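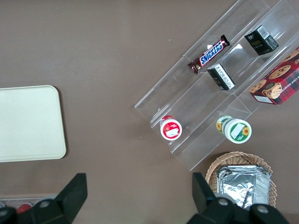
Wrist view: display stand, wicker basket and empty tray.

Lillov Counter Set

Recordings of a two-armed robot at a snack counter, collected at the Groketmont canteen in May. The set holds some 800 episodes, with wrist and fixed views.

Why it was recorded

Counter staff wanted less reaching and restocking during the lunch rush. Under the trial roster, two people stay on each shift. One minds the arms and the other handles orders and allergy questions.
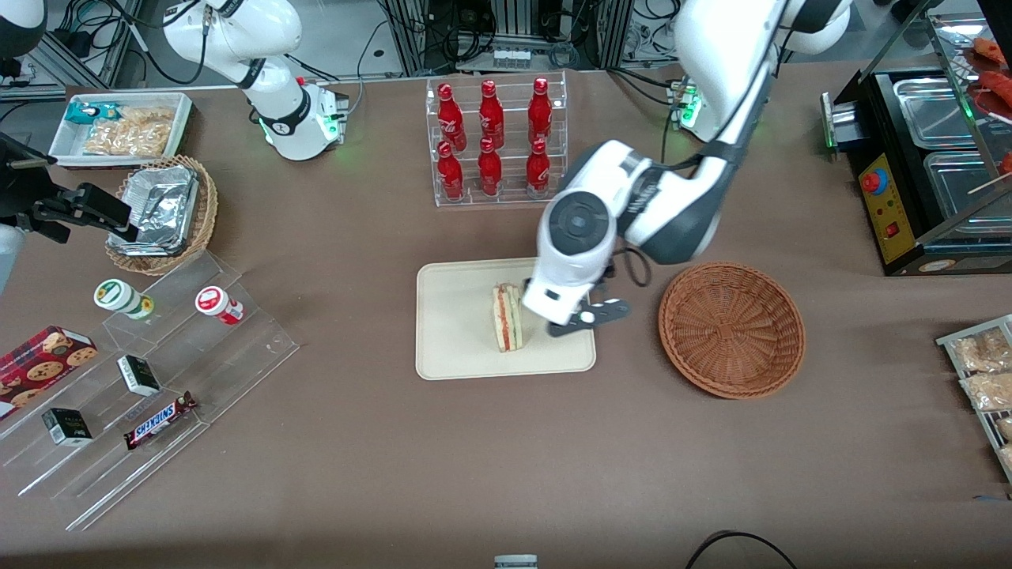
Staff can stop the arms at any time, and stoppages aren't counted against anyone. Ilse Ackermann keeps the roster notes, which are not included here.

Known gaps

No customers appear. Labels are checked by hand for 100 episodes only.

Contact: Teodor Sadowski, Laskowska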